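# Fruit bowl that isn't a bowl: keep or return?

**mamura_kitchen** wrote:

Bought the big open-weave basket from Baumgart in October, the dark brown one, and my household is split. I say it's a fruit bowl. The other party says it's a hat that lost its nerve. It lives on the round placemat on the kitchen table, and I want opinions before the return window closes.
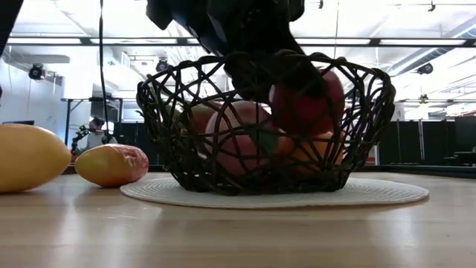
My main worry is the fruit at the bottom. My last bowl was solid ceramic, and whatever sat underneath went soft in secret until the smell reached the hallway. With this one I can look in through the sides and see the orange-coloured fruit down there without lifting out the big red apple at the back. I count that as progress -- the other party counts it as a hole-based design.

**clonent82** wrote:

Return it. Anything with gaps that wide will drop grapes. I had a wire one from Cerport and spent a whole summer finding blueberries with my feet.

**porch_goat** wrote:

Who keeps blueberries in a fruit basket? That's on you, clonent.

Keep it, but stop loading everything in at once. Mangoes bruise if you put apples on them. Mine stay on the table until they give a little when pressed, and then they go in the fridge.

**mamura_kitchen** wrote:

Fine, I tried a thinner load.

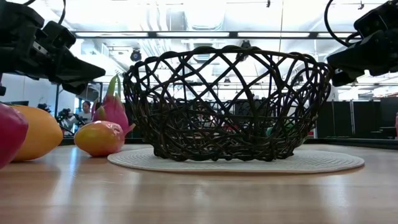

Sorting took longer than eating would have. I've been going by what seems likely to roll, and nothing has made a run for the floor yet. The one with the reddish blush sits right on the wood near the basket, and the long yellow-orange one is farther left. It does look like a market stall with very low ambitions. Is the placemat doing anything, or is it there for morale?

**clonent82** wrote:

Morale. Also crumbs.

**old_varnish** wrote:

It's saving your tabletop. I've had the same table since 1983 and there's a ring on it from a fruit dish that came with no mat. Leave the placemat. I disagree with porch_goat about the fridge, though. A cold mango tastes like a wet candle.

**porch_goat** wrote:

A ripe one keeps for days in there. Take it out before dinner. We've been over this in the banana thread, which is at 900 replies and should be locked.

**mamura_kitchen** wrote:

Red next to orange does look good, I'll give the basket that.
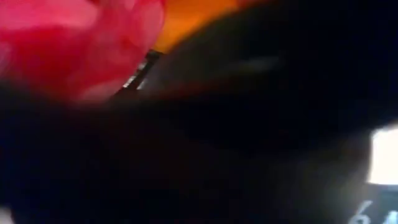
*Red and orange, extremely close up.*

**old_varnish** wrote:

Very modern. I'd hang it in a dentist's office.

**clonent82** wrote:

Still say return it.

**mamura_kitchen** wrote:

Keeping it. Grapes can go in a mug.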